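The Year I Finally Cleared the Table

I blame my dining table for most of my bad habits. For years it held the mail, the chargers, a bowl of keys to doors I no longer own, and a jar of buttons I'd been meaning to sort since my son was in diapers (he drives now). We ate on the couch. When people came over I swept everything into a tote bag and shoved it in the hall closet, and I had five of those tote bags by the end!

Then I wrote a story on small apartments and met Perla Esquivel, who sells secondhand furniture out of a storefront called Villaseñor. I asked her what people get wrong about tables. "They buy one for eating and then give it away to the mail," she said. I went home and looked at mine and felt personally accused. 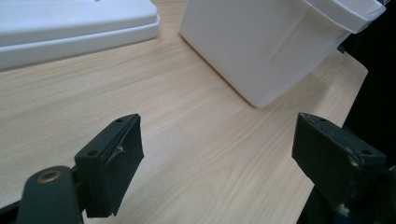

UNDELL, May

Pale wood with a straight, fine grain and a soft sheen is what I keep coming back to when I talk tables with people. Light slides across it, and the cream and tan streaks give your eye something to do over coffee. I like an edge that's a little rounded, too. I have walked into enough sharp ones in the dark.

Perla's neighbor on the block, Higinio Ponce, repairs chairs and has opinions about tabletops that could fill this whole magazine. His main one is that you should wipe along the grain with a barely damp cloth and then dry it right away, and leave the fancy sprays at the store. He also thinks placemats are for cowards. I use placemats.

My own rule took 2 tries to stick. First I allowed myself one tray for "important" papers, and you can guess how that went. Now the mail gets opened standing up, next to the recycling, and the table gets cleared before bed, even if all I do is carry a mug to the sink. The button jar went to my sister, who was thrilled, or at least very polite.

We've been eating dinner there since the winter. My son still asks if we can move to the couch for the game, and sometimes I say yes.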